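Clengate Facilities Helpdesk
Ticket 374: Staff kitchen, fruit table. Fruit spoiling early, items missing from delivery count
Category: Kitchen and catering
Priority: 4 (low)
Status: Closed, with one follow-up
Site: Pokitden building, upper kitchen

Reported problem

Bananas from the Monday delivery are going brown by Wednesday lunchtime. Apples from the same delivery last into the following week. The reporter also states that the number of pieces left over does not agree with the supplier's sheet, and that fruit is being found on plates and on the worktop next to the kettle. The request is to change supplier or move to a second delivery in the week.

Initial response

Supplier is Gisivari. Delivery sheet for the week in question shows 39 bananas, plus apples and pears. Sheet was signed at the goods door at 8.15 am. No damage noted on receipt. Asked the reporter to confirm the following before any change to the order:

Where the crate stands between the goods door and the kitchen.
Whether the bananas go into the same basket as the apples.
Whether anything is put in the fridge overnight.
Whether the dishwasher is run with the fruit basket on the worktop above it.

Reporter's reply

Crate goes straight up in the lift. All fruit is tipped into one basket. Nothing goes in the fridge. The basket used to be on the worktop over the dishwasher and was moved to the table when the worktop was resealed. Some people move it back.

Log

Entry 1. Checked the worktop over the dishwasher at the end of a full cycle. Surface is warm to the hand along the front edge and stays warm for a good while after the door is opened. Not suitable for fruit. Basket returned to the table and a label put on the worktop.

Entry 2. Separated the fruit. Bananas by themselves, apples and pears together in the other basket. Apples and ripe pears give off ethylene and will bring bananas on quickly if they are heaped together. No change made to the order at this stage, so that only one thing is altered at a time.

Entry 3. Bananas from the next delivery were still good on Thursday. A few had brown freckles, no soft spots. Reporter agrees this is better than before. Two had split at the neck, which is handling damage from pulling them off the bunch. Asked for bunches to be cut with scissors at delivery.

Entry 4. Looked into the count. The leftover figure was being taken from the basket only. Fruit set out on plates was left out of it, and the cleaners' instruction was to throw away anything on a plate at the end of the day, on the assumption that it had been started. Whole, unpeeled fruit was therefore going in the food waste. Instruction amended: fruit with the skin intact goes back in the basket, anything cut or peeled is binned, and the plate goes in the dishwasher either way.

Entry 5. Query from the reporter about which plates are to be used. The small pink ones are fine for a cut apple or a peeled satsuma. A whole banana is longer than it looks and does not sit inside the rim, so it gets knocked when someone reaches past for the basket. A knocked banana bruises under the skin and shows it later.

The case in point is a greenish-yellow banana laid along the right half of a pink plate, with the dark stem over the top of the rim and the other end over the side. The fruit has faint freckles and a darker streak on the inner curve, and is otherwise fit to go back.

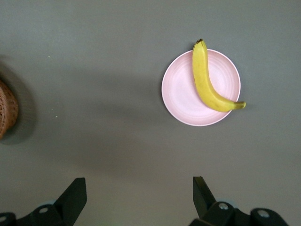
Entry 6. Asked for whole bananas to be kept off the small plates. The large oval dish from the meeting room cupboard has been brought down for them. It takes a full bunch lying flat.

Entry 7. Reporter asked whether the dark streak on a banana skin means it should be thrown out. It does not. Marks of that sort are commonly rubbing or pressure marks on the skin. Bin it if the flesh underneath is soft, if the skin has split, or if there is any mould at the stem.

Entry 8. Request for a fridge shelf for bananas declined. Cold turns the skin brown although the inside stays sound, and people will not take them. Ripe pears may go in the fridge, middle shelf, in the open box.

Entry 9. Quote received from Tovar for a two-tier wire stand with a hook for bananas. Hanging would help with pressure marks. The stand is taller than the gap under the wall cupboard by a few millimetres and would have to live on the table. On hold.

Entry 10. Count repeated with plates included. Figures now agree with the Gisivari sheet, less what had been eaten and signed off as waste. No short delivery found. Supplier has been told the query is withdrawn.

Cause

Mixed storage with apples and pears, heat from the dishwasher when the basket was moved back to the worktop, and whole fruit on plates being treated as waste. No fault with the supply.

Resolution

Bananas stored apart, on the table, out of direct sun.
Basket not to be placed on the worktop over the dishwasher.
Bunches cut with scissors, not pulled.
Whole bananas on the oval dish. Small plates for cut or peeled fruit.
Cleaners' sheet updated for unpeeled fruit.
Order unchanged, one delivery a week.

Cost note

The annual fruit budget for this kitchen is 3,000 pounds. A second weekly delivery would have taken it over by the autumn. No spend against this ticket apart from scissors and a label.

Follow-up

Stand from Tovar to be looked at again in April, when the wall cupboards are due to be rehung. If they go up by one fixing hole the stand will fit underneath. Linked to the cupboard job, no separate ticket needed.

Reporter's closing comment

Happy to close. Please could the label on the worktop be replaced with one that survives being wiped, as the ink has already run.

Helpdesk: laminated label issued. Ticket closed.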